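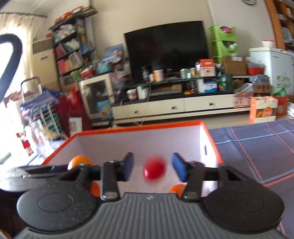 3.2 Living rooms and where the small things go

Of the 168 homes in the Gudeta sample, 15 were picked for a second visit, all with one main room doing the work of several. Interviews plus a walk-through, done by the same person both times (N. Hegyi). Coding followed the Rikano scheme, with 2 changes listed in the appendix.

Figure 3. Main room, second visit. Balls in open box on floor mat; bookshelf, TV cabinet and display cabinet behind.

Three kinds of storage came up again and again. Closed – drawers, mostly under the television. Shown – glass-fronted cabinets, where toys and packages sit side by side (Fig. 3). And open: boxes, racks, bags on the floor. Residents talked about the first two as "furniture" and about the third as "for now", even when it had been there for years. One shelf held books, papers and boxes together, and a row of red and orange containers on top. Coded as mixed.

Open boxes scored best for put-away time. No lid, no sorting, a child can do it. Small-compartment racks scored worse then expected; people liked them but stopped using the lower rows. Bags were the hardest to code, as contents were often unkown to the person asked. We logged 232 bag entries in total and dropped none.

Floor area taken up by open storage was not measured on the first visit, so no change over time can be given for it. Wall-mounted televisions were noted but left out of the furniture totals, see 3.3.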